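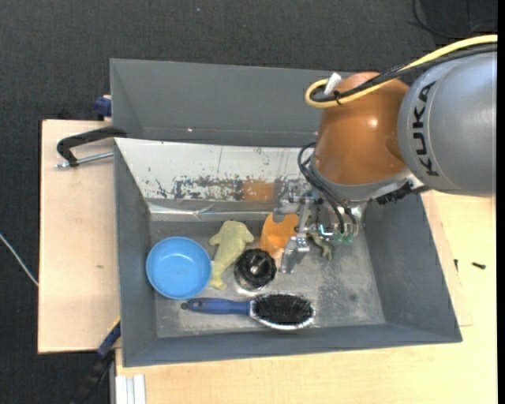 How to Sort a Household Before a Move

By Reinaldo Fontes
Published November 1, 2020

In July my wife and I moved from a house with a big garage to an apartment in Clerville with no garage at all. I have now moved in three countries, and this was the first time it went well. Several readers asked me to write down the method, so I try to do it in the order in which we did the work. It is made for a family with children and small things in every drawer, but a single person can follow it also, only faster.

What you need

Large bins or strong cardboard boxes, with straight sides if possible. Bags for garbage. Wide painter's tape, a thick marker and a notebook. Small bags with a zip closing, more than you think. A kitchen scale is useful if you will send some boxes by mail.

I do not recommend bins with a lid at this stage. When there is a lid, people close it and forget the bin.

Step 1. Choose one place for sorting

Take a table or a piece of floor where you can leave the work overnight. We used the corner of the dining room. It should have good light, and it should not be on the way to the bathroom. Everything from the house comes to this place, is decided there, and goes away from it. Do not sort inside the closets. In a closet you take a thing out, look at it, and put it back in the same spot.

Step 2. Write the labels first

Put tape on the bins and write on it before you touch any object. Our labels were:

Keep
Give
Sell
Repair
Ask

The last one is for things that belong to another person in the family. My daughter was nine years old then and she had strong opinions about her plastic animals. It is better to ask. If you give away a toy in secret, it will be remembered for a long time.

The label Repair is dangerous. Write a date on that bin. What is not repaired by the date moves to Give, if it is safe to use, or to the garbage.

Step 3. Begin with the easy rooms

Start with the laundry room, the hall closet or the bathroom. There are not many memories in old shampoo. Leave photographs, letters and the boxes of your parents for the end, when you already have practice in deciding.

The kitchen is somewhere in the middle. Take out everything from one drawer only, clean the drawer, and put back what you used during the last two months. The rest goes to the table. We found three can openers, and the one we liked was the oldest.

Step 4. Sort the mixed bins

In every home there is a bin where the toys meet the household items: a measuring spoon, a ball, a flashlight, half of a puzzle. Ours had been following us since the second apartment. Such a bin takes more time than a full bookcase, so plan one evening for it and do nothing else.

Do not turn the bin over on the floor. Take one object, decide, put it in its new place, and then take the next one. It looks slow, but you will not have a pile to clean at eleven in the evening.

For parts without a known owner (a screw, a wheel, a small lid) use one of the zip bags. Write "unknown parts" and the name of the room. Keep this bag until you have unpacked in the new home. I found the foot of our coffee maker in such a bag, and I was very happy.

Step 5. Check the toys before you give them

Batteries must come out. If there is white powder in the battery space, put on gloves and do not give the toy to a child. Wash the plastic toys in warm water with a little dish soap and let them dry on a towel until the next day. Soft toys can go in the washing machine inside a pillowcase, unless their tag says something else.

Puzzles and board games should be complete. If one piece is missing, write it on the box. Most people accept a puzzle with one hole when they know it before they start.

Step 6. Sell only what is worth the trouble

I made a mistake here the first time and tried to sell everything. For each cheap object there were messages, questions, and a person who did not come. Now my rule is simple: under 5 dollars I do not sell, I give.

We put the bigger things on Plinder, the local exchange site, with the measurements in the first line of the text. People ask for measurements always. The stroller, the desk and the bicycles brought us 435 dollars together, and this paid for a part of the truck. What did not sell in two weeks went to the Vieira thrift store on the corner, where they also take dishes if these are wrapped in newspaper. Call your own store before you go, as some of them close the donation door on certain days.

Step 7. Pack the Keep bin the same day

A full Keep bin should not stay on the table. Pack it in the evening, heavy things at the bottom, towels or T-shirts between the breakable ones. Close the box, and write on two sides of it the room where it will go in the new home. The room where it came from is not important for the movers.

In the notebook give each box a letter and write a few words about the contents. "B, kitchen, pans and baking" is sufficient. I know a complete list is tempting. I made one in the move before, and I never opened it.

Step 8. Leave one open box for the last day

Scissors, tape, toilet paper, phone chargers, medicine, a pan, cups, some toys, and the coffee. This box travels with you in the car and does not go in the truck.

Common problems

The bins fill too fast. Empty the Give bin every second day, also when it is only half full. Once the things are out of the house, you do not think about them again.

Two people do not agree. Put the object in Ask and continue. Talk about it at breakfast, when both have slept.

You are tired and everything goes to Keep. Stop for that day. Decisions made late in the evening will travel with you in the truck, and you pay for the truck by size.

In a next article I will write about unpacking, and about what we did with the bookshelves that did not fit in the elevator.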